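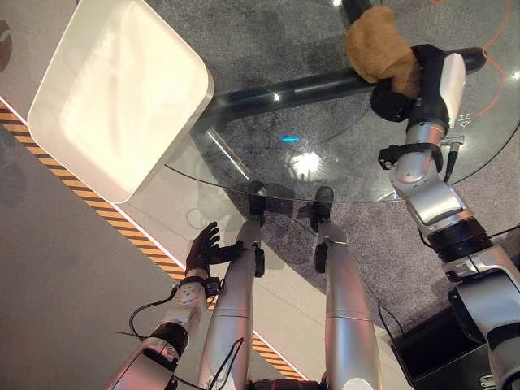 By the Cestent Household Encyclopedia staff

2 min read

The glass-topped table is a low or mid-height piece of furniture whose upper surface can be seen through, along with everything its owner has pushed underneath. It is sold as a way to make a small room look bigger. The room stays the same size, but the dust becomes easier to find.

Most tops are tempered glass, heated and then cooled quickly so that a break gives small blunt crumbs in place of long blades. A 9 mm top is common in the round models. The Alterberg catalog once listed 1000 sizes and finishes, nine of them in stock.
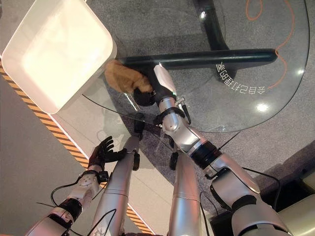 Category: Furniture > Tables > Glass

Since a clear top hides nothing, the base has to be presentable, a burden wooden tables never placed on their legs. Metal is the usual choice. Trays are often added to protect the glass, and in time cover the part people paid for. 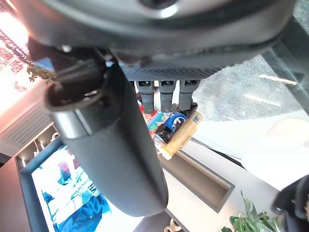
Alterberg, in May.

Cleaning advice varies. The Cerwood handbook allows three methods: vinegar and water, a shop-bought spray, and not looking at it in the morning sun.

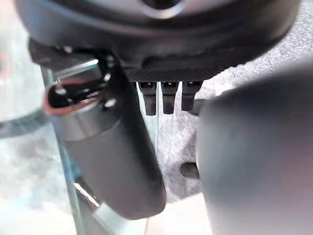

Alterberg, same afternoon.

Owners in Yin traditionally fit felt pads under anything heavy. The pads fall off and are later found by the vacuum cleaner.

See also: Coaster; Fingerprint; Side table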